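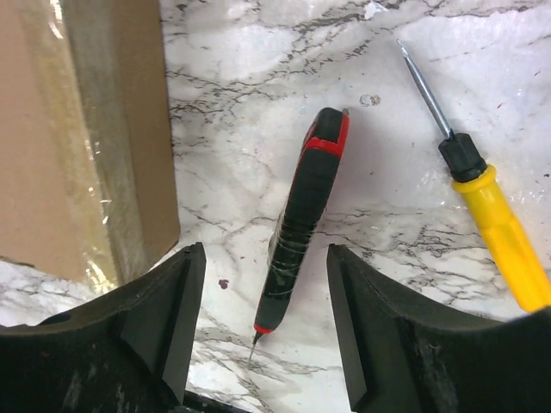 Bench Robotics Forum > Grippers and End Effectors

Wide fingers or narrow fingers for thin round tools?

tapped_hole
13 Jul 2020

We have a two-arm bench cell at our shop in Pambridge and I am trying to settle on fingers before we order spares. The parts are hand tools and small cartons. Cartons are easy. The trouble is thin round stuff like screwdrivers and engraving pens.

I have tried the stock wide fingers and a set of Wusorik narrow ones. Same arm, same speed, same starting pose. I ran 18 picks with each on a screwdriver. Wide fingers dropped 2. Narrow fingers dropped 5, and most of those were the handle rolling as the fingers closed.

I expected the narrow ones to win. Has anyone seen the same thing?

shimstock
Re: Wide fingers or narrow fingers

What is the surface on the narrow ones? If they are bare plastic I would not read much into 18 picks. Put a rubber pad on both sets and do it again.

Also, where are you grabbing it? If the wide fingers cover the place where the handle meets the shaft they can't roll it as easily. That has nothing to do with the finger being better.

tapped_hole
Re: Wide fingers or narrow fingers

Bare on both. I aim for the middle of the handle but it varies, I would guess by a finger width or so. Fair point on the pads.

Cameras might be part of it too. I have more than one up at the wrist and I have been switching between views, so the approach is not as repeatable as I made it sound.
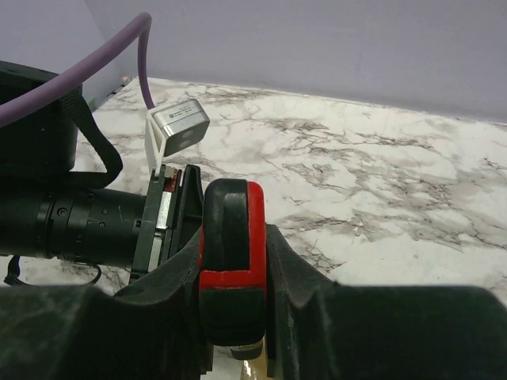

View across the top of the gripper. Lens at left, small silver sensor on the white printed bracket, purple cable into the top of it.

oldcontroller
Re: Wide fingers or narrow fingers

That bend in the purple cable right above the sensor would worry me more than the fingers. We ran a wrist camera with a turn like that at our Raromcombe site and the connector started dropping out in May. It looked like a grasp problem for a week because the arm was working from old frames.

Log your frame times during a pick before you blame anything else.

kerf_and_play
Re: Wide fingers or narrow fingers

Disagree with the cable theory. If frames were dropping he would see it on the wide fingers too. Same arm, same cable.

I do agree the bracket is worth a look. A long printed bracket moves when the wrist stops hard. Tap it with a pencil and watch the picture.

oldcontroller
Re: Wide fingers or narrow fingers

He would see it on both, but the narrow fingers have less room for error, so it would show up there first. A wide finger hides a bad position. That is the whole reason to check it.

shimstock
Re: Wide fingers or narrow fingers

What does the rest of the cell look like? Are both arms set up the same way?

tapped_hole
Re: Wide fingers or narrow fingers

Both arms are on one rail. The carton work is a separate test from the tool picks.

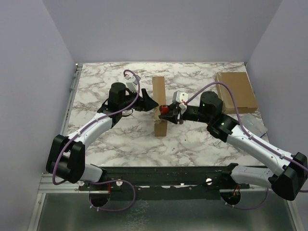

Both arms in toward the upright carton, with the other box lying flat at the back right.

I logged frame times like oldcontroller asked. Mostly fine, but I got 9 gaps in one session on the right arm, the longest 400 ms. I have not checked whether they line up with the drops. The tap test on the bracket did show some movement. I stiffened it with a rib and reprinted.

kerf_and_play
Re: Wide fingers or narrow fingers

OK, 400 ms is not nothing. I take back part of what I said. I still think the bracket is the bigger share.

You should also run the narrow set on the left arm. So far you have one arm's worth of data.

esposito_fan
Re: Wide fingers or narrow fingers

I use the Esposito controller, and it lets you set closing speed separately from closing force. Slowing down only the last part of the close fixed most of my rolling with round handles. Check if yours can do that before spending money on fingers.

It did nothing for pens though. For those I close along a different angle and accept a slower cycle.

tapped_hole
Re: Wide fingers or narrow fingers

Mine has one speed setting for the whole close. I can fake it with two moves, so I will try that.

Update after the pads, the new bracket and a two-step close. I only had time for 11 picks with each set, right arm only. Wide dropped 1, narrow dropped 1. I reseated the cable and gave it a bigger loop, and have not seen a gap over one frame since.

shimstock
Re: Wide fingers or narrow fingers

You changed four things at once, so you don't know which one did it. I would take the pads off first and rerun.

tapped_hole
Re: Wide fingers or narrow fingers

I know. Pads come off next, then back to the one-step close. The left arm gets the narrow set after that. I am holding the spares order until then.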